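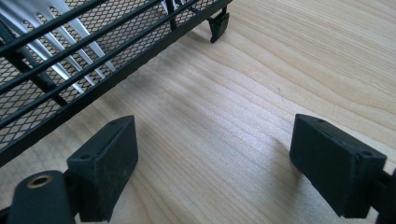

Witnesses. I want to spend most of my time on witnesses tonight, the folks who signed (or made their X) at the bottom of other people's marriages, deeds and wills. When I started out I skipped right over them. I wanted my people, so I copied the bride, the groom and the date, and turned the page. The trouble is that a family tree built that way looks solid on the chart and then you get up close. Think of a black mesh rack on a pale wood table, all those little diamonds in tidy rows, and the table showing through every one of them. My Cabello chart was like that. Nice straight lines, and an awful lot of table. (Pause, let them groan.)

**Start with Rosina - 5 min**

- My third great-grandmother. Shows up in the Zistham parish books as Rosina Cabello, a widow, with three kids. No maiden name anywhere, and I looked for it for years.
- Her marriage isn't in Zistham. It isn't in Vodolent either, and I'd been told it had to be in Vodolent because my aunt said so. Ask who here has an aunt like that.
- The children's baptisms say "Rosina, wife of Anton" and stop there. The priest was saving ink.
- Her burial entry gives an age I don't believe. It would make her nine at the birth of her oldest.

Don't get into the age thing yet!! It eats ten minutes every time. If somebody asks, say I'll come back to it.

**What I did about it**

I went back through the whole marriage book, and this time I copied the witnesses for every entry and not just ours. That's 199 marriages. It took me most of a winter, evenings mainly, and my husband learned to cook.

Then I put them in a spreadsheet, one line per marriage, with columns for groom, bride, first witness, second witness, village and the priest's initials. That's all the columns you need to start. I had more and I ended up deleting them.

When I sorted by witness, one name jumped out next to the Cabellos over and over: Pronik. A Pronik stood up for Anton's brother. A Pronik was godmother to the second girl. And when Rosina's daughter married, who signed? Josef Pronik, and beside his name the priest had written a word I couldn't read.

SLOW DOWN HERE. I rush this part because I know how it ends.

**The word**

I sent the page to Gleice Guimarães, who reads that kind of handwriting a lot better than I do, and she wrote back the same afternoon. "Avunculus." Strictly speaking that's a mother's brother. So Josef Pronik was the bride's uncle on her mother's side, and her mother was Rosina.

Now, be fair about this. Gleice was careful to tell me that priests weren't always strict with their Latin, and some of them used avunculus for any uncle at all. So one word on one page got me a good guess. I wrote it in my notes as a guess, in pencil, with a question mark, and I'd ask all of you to do the same with yours.

What made it better than a guess:

1. A land transfer, where Rosina sells her share of a field "from her late father" and the other sellers are all Proniks.
2. Josef's own burial, which names a surviving sister, Rosina, widow.
3. The baptism of a Rosina Pronik in the next parish over, with a date that fits her children's ages. (It doesn't fit her burial age. Nothing fits her burial age.)

I still don't have the marriage. I may never have it, since that book had water in it at some point and there's a run of pages stuck together. That's okay. I can get by without it.

**How to try this at home**

Pick one stuck person. Just the one. Then pick one book and stay in it until you're finished, even the boring pages, even the years when you're sure your folks had left.

Copy names exactly the way they're spelled. I "fixed" spellings for the first 25 entries and had to go back and unfix them, because two of the people I'd fixed into one turned out to be cousins.

Watch out for the professional witness! Every parish seems to have one. Mine was the sexton, who signed 23 times, and for a happy couple of weeks I believed he was related to absolutely everybody. If a man witnesses weddings for families with nothing else in common, he probably worked at the church. Take him out of the sort and look again.

Godparents work the same way, and I think they're often better, as people chose them with some care. A second wife's relatives will show up at the font long before anyone mentions them in a will.

**Bigger collections - only if time**

Mulugeta Tsegaye did this on a much larger scale with his wife's side, more than 4000 entries over several parishes, and he colored his by family. He let me borrow his sheet, so pull it up if the projector is behaving. Scroll to the orange bit. Those are people who moved villages together and kept on witnessing for each other afterward, and you'd never spot it from a pedigree chart.

If the projector isn't behaving, skip to questions.

**Questions I usually get**

- *Do I need Latin?* A page of it. There's a list on the handout, back side.
- *What about civil records?* Same method, and clerks tend to have nicer handwriting. Look for neighbors as well as kin.
- *What if the witnesses aren't named?* Then try the deeds. Deeds nearly always name them.
- *How old was Rosina?* Okay, now we can do the age thing.

Remind them the reading room opens at ten on Saturday, and to bring pencils, no pens. Pick up the leftover handouts before I go.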